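Most advice about snacks at home is about hiding them. Top shelf, opaque jar, back of the closet. My view is that a shallow open bin on a small table does more good than any jar, and I have kept one in the bedroom for 9 years.

My neighbor Eino Kauppinen disagrees. He thinks food in plain sight is food already eaten. In our house in Clarkstead it has gone the other way. When the packets were in a cupboard, we forgot what was there and bought more. Once a month I would find crackers that had gone stale in March.
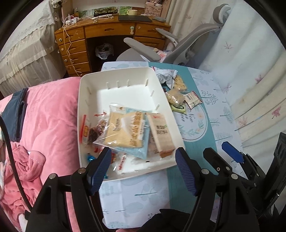 The bin also sets a limit. When it is full, shopping stops. I don't count calories or packets, and I don't sort by flavor. Candy goes in with the crackers, and small things drift to the corners. That is fine. A drawer organizer with 100 little slots would be emptied out and abandoned by July.

The one job I would defend is tipping everything onto the table now and then. It takes some 3 minutes. Old packets come to light, crumbs get wiped up, and the rest goes back — big bags first, candy last.

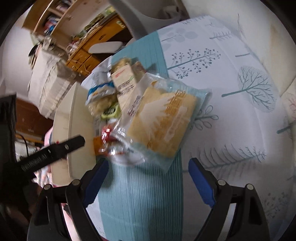

Does the bin need a lid?
Only if you have ants or a dog. Sealed packets keep well without one, and a lid soon becomes a shelf for mail and keys.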